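Navigation: Start | Lehre | Skripte | Übungen | Kontakt

Stand: Juli
Bearbeitet von Sofia Baptista

Kunststoffe im Haushalt, Kapitel 6: Thermoplaste für Schalen und Geschirr

6.1 Werkstoffgruppen

Für Haushaltsschalen kommen überwiegend Polypropylen (PP), Styrol-Acrylnitril (SAN), Polystyrol (PS) und Melaminharz (MF) zum Einsatz. Die ersten drei sind Thermoplaste, MF ist ein Duroplast und wird im Pressverfahren verarbeitet. PP ist teilkristallin, SAN und PS sind amorph. Daraus folgen Unterschiede in Schwindung, Transparenz und Spannungsrissverhalten, die bei der Auslegung des Werkzeugs zu berücksichtigen sind.

Teilkristalline Typen schwinden stärker und richtungsabhängig. Bei PP ist mit einer Verarbeitungsschwindung zwischen 1 und 2 Prozent zu rechnen, bei amorphen Typen liegt der Wert deutlich unter 1 Prozent. Die Nachschwindung ist bei PP gesondert zu prüfen, frühestens nach 24 Stunden Lagerung im Normalklima.

6.2 Formgebung und Randgeometrie

Ein glatter, kreisrunder Rand neigt bei geringer Wanddicke zum Verzug. Wellen, Bördel oder umlaufende Rippen erhöhen das Flächenträgheitsmoment des Querschnitts, ohne dass die Wanddicke angehoben werden muss. Gelappte Ränder erfüllen denselben Zweck und werden in der Praxis meist aus gestalterischen Gründen gewählt. An den Übergängen zwischen den Segmenten sind Radien vorzusehen. Scharfe Innenkanten wirken als Kerben und erschweren die Reinigung. 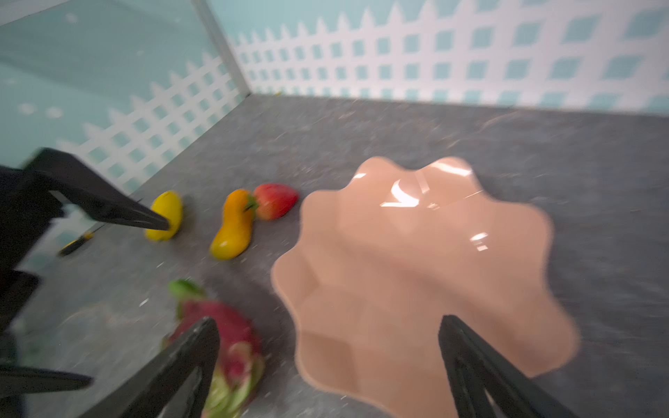

Oberfläche und Glanz

Der Glanzgrad eines Spritzgussteils wird durch die Politur der Kavität, die Werkzeugwandtemperatur und den Nachdruck bestimmt. Hochglanz setzt eine polierte Kavität voraus; Einfallstellen und Fließlinien treten dort stärker hervor als auf einer strukturierten Fläche. Helle Pastelltöne verdecken Schlieren nur teilweise. Die Einfärbung erfolgt in der Regel über Masterbatch, die Dosierung liegt typischerweise bei 2 Prozent.

Im Laborversuch »Niledum« (Betreuung: Ilídio Pacheco) werden 6 Probenplatten je Werkstoff bei unterschiedlicher Werkzeugtemperatur gespritzt und der Glanz im 60°-Winkel gemessen. Das Protokoll enthält Massetemperatur, Nachdruckzeit und Kühlzeit. Abgabe am Dienstag vor der Übung.

6.3 Gebrauchseigenschaften

Fruchtsäuren greifen PP unter Haushaltsbedingungen nicht an. Bei PS und SAN können ätherische Öle aus Zitrusschalen Spannungsrisse auslösen, bevorzugt im Angussbereich. Farbstoffe, etwa Carotinoide, wandern in unpolare Kunststoffe ein und sind durch Spülen kaum zu entfernen.

Für den Übungsteil ist die Zykluszeit einer Serie von 1.000 Teilen zu berechnen. Die Werkstoffkennwerte stehen im Anhang B.

Kontakt: Sekretariat Kunststofftechnik | © Lehrgebiet Kunststofftechnik | Nach oben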